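Search the list archive Go Advanced search

Trellow Toy Library list
Subject: Re: Baskets for the small toys, and what goes in them

On the May list a member from the Ulside branch wrote:

> We have been keeping the small things in plastic tubs with lids, but
> the lids crack and then the tubs don't stack. Has anyone tried wicker?
> I am worried about little pieces falling through the weave and about
> how you clean it. Also, do you put keychain toys out with the rest or
> keep them apart? We were given a bag of them and I don't know what to
> do with them.
>
> We have 62 small toys to sort and shelves that are not very deep.

We changed from tubs to wicker at Trellow last year, so I can answer most of this.

Get the long, narrow kind with a handle hole in the end wall. On a shallow shelf you put it in end first if it fits, or sideways if it doesn't. Check the floor of the basket before you buy. Some have an open weave on the bottom and you will lose beads and dice through it. A tight braid holds nearly everything. Run your hand along the rim too, and send it back if it snags. We bought 4 from Baloyi and returned one for that.

For cleaning, we take everything out, turn the basket over and tap it, then go over it with a soft brush. After that a damp cloth and a day by an open window. Don't soak it. We soaked one early on and the end wall went out of shape. 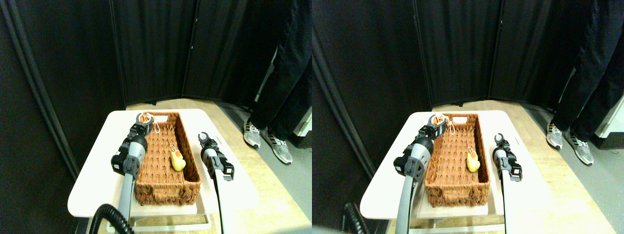
Keychain toys can go in with the others as long as you look at the hardware first. A small rubber duck with a metal ring in its head is fine for the older children's shelf, but we don't lend it to families with a child under 3. Pull on the ring. If it turns freely and stays in, keep the toy. If it lifts at all, take the toy out of the collection. Anything on a string loop gets the same check, and I would cut off long loops completely. They hang over the side and catch on the next basket when you slide it out.

Don't fill the baskets. Ours are easier to put back in order when you can see the bottom, and the check at return goes faster. We tie a card to the handle hole with the contents written on it. Pencil works better than pen, as the contents change.

The Trollard branch lines theirs with cotton. It looks nice, but the lining has to be washed, and with 50 loans in a busy month we didn't want the extra work.

If you still want lids for the top shelf, keep the tubs that haven't cracked and use them for puzzle pieces.

I can bring one of our baskets to the next swap morning if you want to try it on your shelves. Send me the shelf depth first.

Trellow branch, toy sorting

Contact the list owner | Copyright Trellow Toy Library | Back to top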